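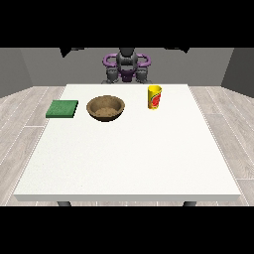
08/09/2020

Notes on the equipment money, mostly so I stop answering the same question in the corridor.

Natália confirmed the lab gets one purchase this fiscal year and that the request has to be in before October. I want it to be a table, two gripper sets and a compute upgrade. Rogério wants a second arm pair for Burner. We can't afford both, and I don't think we can really afford the arms.

What we have in simulation so far: white table, bowl, yellow cup, green block, two arms. Keeping the object list short was Carolina's idea and it helps the budget too, as the real copies will cost next to nothing. The only thing I'd buy new is a table with the same proportions as the model. The bench in the back is too deep and the arms would be reaching over 60 cm of surface we never use.

Quote from Macedo: 2000 for the gripper sets, 400 for the table, shipping extra. Asked them whether the fingers are sold separately. If they are, I'd take one full set and spare fingers for the other.

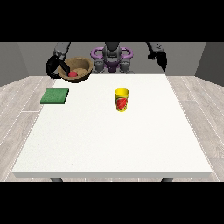

The bowl is what decides the finger question for me. Getting a small round object out from under a rim takes a narrow tip, and the wide fingers in the Macedo catalog would hit the side first. Custódio thinks we could grind ours down. Maybe, but then we're out of warranty -- and we need to redo the collision meshes anyway.

Compute: Tranano says 84 days lead time on the workstation. That puts it past the end of the budget period if we wait on Rogério's numbers. I'd like to order it separately. Ermelinda to check if purchasing allows a split request.

To do: finger dimensions from Macedo, measure the doorway, send Natália a one-page version of this. Ask Custódio for the mesh files.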